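Students teach robot arm to make a sandwich

A student robotics club has spent the autumn term teaching a robot arm to put together a lettuce sandwich, and will enter the result in a regional contest in January.

The Brunet club has 13 members and meets after lessons in the Olness building. The team chose food preparation for this year's project after building a block-stacking arm last year. The contest, run by Planovix, asks each team to have a robot finish one household task without help from a person.

The arm is guided by hand through each step, and the recordings are then used to train the software. By Friday, November 10, 2023, members had recorded 141 full runs. The program, named Grilelness by the students, decides how the gripper should move from what its cameras pick up.
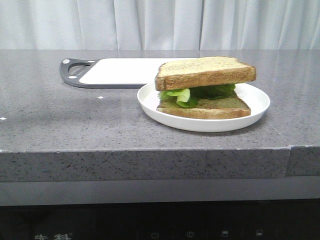
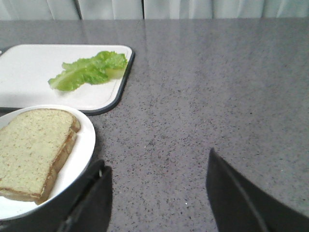
The sandwich on its plate, first picture, and the gripper near a lettuce leaf and bread, second picture.

Club leader Mirjam Boersma said the lettuce had taken up most of the term. "Bread keeps its shape, so you can plan for it," she said. "Every leaf is different – it bends, it slides, and sometimes it sticks to the board. We started with cloth for practice and it didn't help much."

Members work in pairs, one moving the arm and the other noting any run that has to be thrown away. Runs are dropped if the leaf falls off the plate or the top slice ends up on the counter.

Teams at the contest get 2 attempts each, and the better one counts. The club plans to keep recording until the end of term and to use the first week of January for full rehearsals.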